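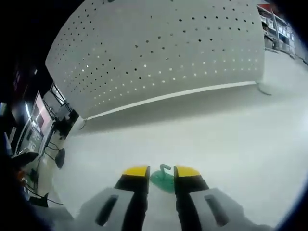 **Minutes, building meeting, Powell Street house**
2025-03-30

Present: Hazel Quintanilla (chair), Esmaeil Golestani, Illia Tymoshchuk, Hnat Polishchuk. Minutes by Stefaniia Holovko.

**1. Minutes from January**

Approved with one change. Illia did not "agree" to repaint the back hall. He said he would look at it. He has looked at it.

**2. Suction hooks**

Hazel reported that the small green hooks are turning up on the floor again. She would like us to keep using them because the lease rules out screws and we have already paid for them. Esmaeil asked what we have paid for, given that a hook on the floor holds nothing.

Hnat said the wall panels need to be wiped with alcohol first and the cup pressed for a full minute. Stefaniia pointed out that Hnat said the same thing in January. Hnat asked if anyone had done it. Illia had, on two of them, and could not say which two.

There was a discussion about weight. The Skato packet gives a limit, but it does not say for how long or on what kind of surface. Hazel thinks people are hanging wet coats. Esmaeil thinks the limit was worked out on glass by somebody who went home right after. No one could produce the packet, so this was left.

Agreed: nothing heavier than a dish towel goes on a suction hook until the next meeting. Anyone who finds one on the floor puts it in the dish by the door and does not stick it back up somewhere new.

Not agreed: buying more. Hazel will ask again. Esmaeil asked that his "no" be written down, and it is.

**3. Adhesive strips instead**

Illia brought a quote from Balport for adhesive rails, $54 including delivery. Stefaniia asked how they come off. The quote says "cleanly." She would like to see that on one of our own panels before it goes on all of them – the last product that came off cleanly took paint with it.

Illia to get a sample piece. If they won't send one, that tells us enough.

**4. Floor cleaning**

The Istari offer for monthly floor cleaning comes to $1,469 for the year. Hazel supports it. Hnat said a pale floor shows everything and we would be paying for one good day a month. Esmaeil asked what the offer covers besides mopping and was told "general care." He asked what that means. Hazel will write to them and ask for a list.

No decision. Until then the rota stands, including for those who say they haven't seen the rota. It is on the inside of the closet door, taped.

**5. Money**

Balance is $3,616. Hazel called this healthy. Stefaniia reminded the meeting that the water bill hasn't come yet.

**6. Other business**

Hnat wants the meeting moved to evenings. Two in favor, two against, one wants to know which evening first. Carried over.

**Actions**

- Illia: sample from Balport
- Hazel: letter to Istari, find the Skato packet
- Hnat: show everyone the alcohol method, on one hook, and write the date next to it
- Stefaniia: new tape for the rota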